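Arboleda Polling Place Guide
Section 4: Setting Up the Ballot Counter 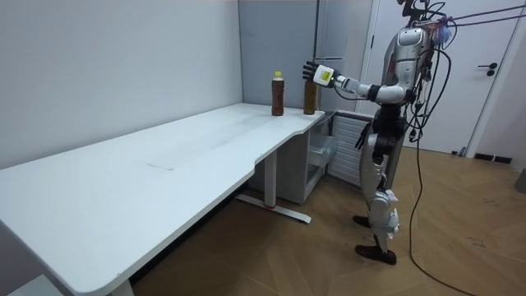

Heriberto Paucar
Precinct Operations Trainer, Arboleda Elections Office
Revised 4/29/22

4.1 Before you begin
Two election workers must be present from the time the counter case is opened until the zero report is signed. The Ilus counter and the Kemow ballot box ship separately. Check that both carry the same precinct number.

CAUTION: Do not break a seal until its number has been written in the seal log.

4.2 Procedure
1. Compare the seal on the counter case with the seal log. If the numbers differ, stop and call the election desk at extension 318.
2. Open both doors of the ballot box. Both workers look inside and confirm it is empty.
3. Close and lock the doors. Apply a new seal to each and record the numbers.
4. Slide the counter onto the rails until the latch clicks.
5. Plug the power cord into a wall outlet. Power strips are not allowed.
6. Turn the key to OPEN and wait for the start screen.
7. Enter the precinct code from the inside cover of the poll book.
8. Print the zero report. Every contest must show 0, including write-in lines.
9. Both workers sign the report. Leave it attached to the roll.

NOTE: The public counter must read 0. The lifetime counter will not – a reading such as 1,129 or 2,120 is normal. Copy it to line 6 of the opening form.

4.3 During voting
The box holds 600 ballots. When the screen shows BOX FULL, pause voting at the counter and direct voters to the emergency slot. Move the ballots to a Grimumix transfer bag, seal it, and log the time.

CAUTION: Never turn the key to CLOSE before the last voter in line has voted. The counter cannot be reopened at the precinct.

4.4 Paper jams
Read the screen before touching the ballot. "Returned" means it was not counted and may be fed again. "Counted" means it must go straight into the box. For any other message, call Marleny Pacheco at the election desk and leave the ballot in place.

Closing steps are in Section 5.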